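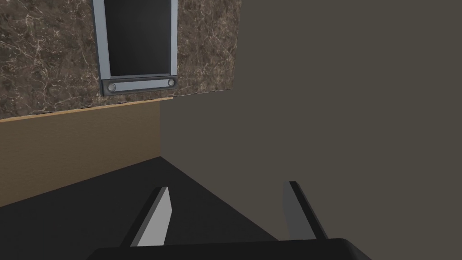 3. Setting up the wrist view

Do this section before you bolt the gripper to the real arm. You need the Wovura control program installed, the Celtlow gripper model loaded, and the kitchen model copied into the scenes folder. The arm on the bench stays unplugged for all of section 3.

3.1 Load the kitchen

1. Start the program and choose Simulation from the first menu. Leave Hardware set to Off.
2. Open the kitchen model. The first load is slow on an older laptop. Ours took 163 seconds, and later loads were much quicker.
3. Select Home and wait for the joint readings to stop changing.
4. Switch the view from Room to Wrist.

If the wrist view is solid gray, the camera is inside the palm model. Close the program, open the gripper settings file, and check that the mount offset is in millimeters. Older copies of the file by Dénes Balogh used inches.

3.2 Check the camera mount

1. Set the gripper to Open.
2. Look for both fingers in the wrist view, with a clear gap between them. The palm should run along the bottom edge.
3. If only one finger shows, change the sideways offset a little at a time until the other comes in.
4. If the palm takes up more than the bottom part of the view, raise the camera offset.
5. Save the file and reload the scene. Changes to the mount are not picked up while the scene is running.

Note: The counter and the appliance door will look tilted when the wrist is turned. This is normal. Do not correct it in the camera settings, or the picture will be wrong in every other pose. To level the view, turn the wrist joint.
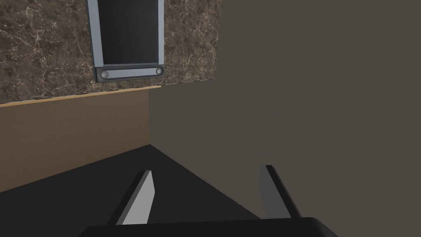
3.3 Move the wrist by hand

1. Open the Jog panel and set the step size to three degrees.
2. Turn the wrist joint one step each way and watch the edge where the cabinet meets the wall. It should move smoothly across the view. A jump means the frame rate is set too low.
3. Jog the shoulder joint up one step, then back down.
4. Leave the gripper open during these moves. Grip force is set in section 4.
5. When the view looks right, select Save Pose and give it a name you will recognize. Pose names can't contain spaces.

Caution: Keep the fingers clear of the cabinet side and the floor. The simulation lets you push into a surface for a short distance before it stops the arm. The real arm will not stop in the same way, and the printed finger mounts crack easily at the screw holes.

3.4 Compare with the real arm

1. Clear the bench within reach of the arm. The build described in this guide reaches 217 mm past the edge of its base plate.
2. Clamp the base plate to the bench at both ends. In the shared workshop, use the steel clamps from the Hegedűs cabinet and sign them out.
3. Plug in the Pisotex power supply and switch Hardware to On.
4. Load the pose you saved. Keep one hand on the stop button until the arm is still.
5. Measure from the fingertips to the bench and compare it with the height shown on screen. Repeat three times and write down each reading.

If the readings differ from one another, tighten the elbow belt. If they agree with one another but not with the screen, run the zero routine in section 2 again. Ivars Siliņa's longer belt bracket also fits this arm, but the elbow offset has to be changed to match it.

Switch Hardware to Off before unplugging the supply. The arm drops when power is cut, so support the forearm with your free hand.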